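How Does a Song Get Made?

Have you ever had a song stuck in your head all the way to school, and all through lunch, and then again when you were brushing your teeth? Pop songs are very good at that. A lot of people work hard to make them that way, and they have a lovely time doing it too (mostly!).

Let's follow one song from the very start. We'll use "Paper Boats" by Jollo, a band with four singers and a drummer who wears odd socks on purpose.

It began with a hum. One of the singers was waiting for a bus and hummed a little tune into her phone so she wouldn't forget it. That little tune is called a melody. Back home she tried it on the piano, and then she tried it faster, and slower, and upside down, until she had a bit she really liked. That bit became the chorus, the part that comes back again and again and that everybody shouts along to in the car.

Next came the words, which we call lyrics. The band filled 18 pages of a notebook and crossed out nearly all of it. Don't feel bad if you cross things out in your own stories. Songwriters do it all day long.
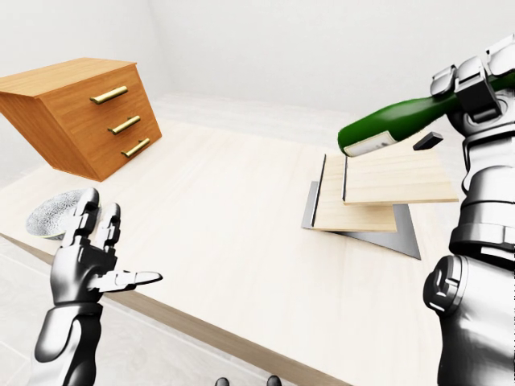 Once the words were ready, the band went to a recording studio called Selonach. A studio is a very quiet place with thick walls, so that barking dogs and rubbish trucks don't end up in the music. You might think everyone plays together in one go, and sometimes they do, but with "Paper Boats" the drums were recorded first, then the guitar, then the voices. Each part is called a track. It's a bit like making a sandwich, one layer at a time — only you can go back and swap the cheese.

After that, a person called a mixer listened to all the tracks together. Is the guitar too loud? Can we hear the whispery bit? The mixer moved each sound up or down until it felt right. Your favourite song has been through this as well.

Then the song went to Danko, the band's record label. A label is a company that helps music find its listeners. It sorts out the cover and the video, and sends the song to radio stations.

Last of all came the concert! Jollo first played "Paper Boats" in June, at the Bruswood Theatre, in front of 327 people. Their next show there had to be moved to a bigger hall, with 3000 seats.

Would you like to try it yourself? Hum something, anything you like, and ask a grown-up to help you record it. Then listen to it again tomorrow and see if you still want to sing it.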